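From: Kamrul Biswas
To: lendeck-users
Date: 21 June 2022
Subject: Re: [lendeck-users] grasp proposals on the wall, none on the cloth

Aurelio Villalobos wrote:
> Since I moved to the new segmenter, Lendeck keeps putting its best
> grasp on blank wall and ignores the laundry completely. Same config as
> before, wrist camera only. Log says 679 candidates before filtering and
> 2 after, both useless. Is it my calibration? I have redone it twice and
> I'm starting to take it personally.

Hi Aurelio,

Please don't redo the calibration again! I went down that same road with our Sanlow arm and lost most of a week to it, and the numbers hardly moved.

My guess is the plane fit. The new segmenter takes the biggest flat region it can find and calls it the support surface, which is fine over a table (and I think everybody who tested it was working over a table, me included). Once the wrist tips up a bit and there's a lot of wall in view, the wall wins. Then the height filter measures everything from the wall, the cloth ends up on the wrong side of it, and you're left with a couple of stray candidates that mean nothing.

Two things to try, in this order. Set support_normal_check to true in the planner file, so that any plane too far from horizontal gets thrown out before the fit is scored. It needs the gravity vector from the arm driver, so look in the startup log and make sure that's really being published. Then turn on the finger mask. Without it the fingertips get lumped in with whatever is behind them, and on gray upholstery they blend in rather nicely, at least to the segmenter.

I've attached one of the wrist views I've been replaying while I poke at this. It's a good nasty one, with the pink cloth way down in the corner and so much white above it.

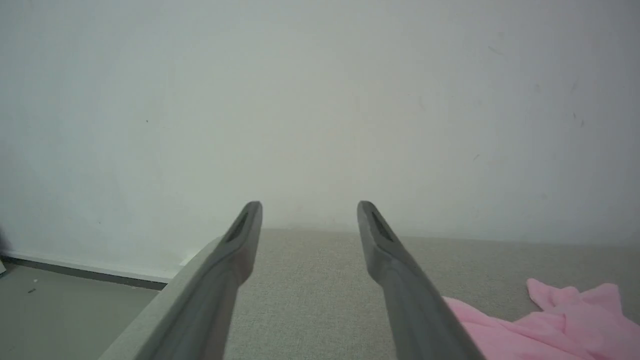
Wrist view, fingers over the gray seat, pink cloth at lower right.

On this one I'd also have the arm take a second look from further back before planning anything, as the cloth runs out of view on two sides and any grasp center you compute will be off. There's a relook option in Lenz if you use that for sequencing. If you're on Drallelell you'll have to script it yourself, sorry. I mean to fix that by August.

If it still picks the wall after all that, send me frame 815 or whichever one is worst, plus your planner file, and I'll run it here.

Best,
Kamrul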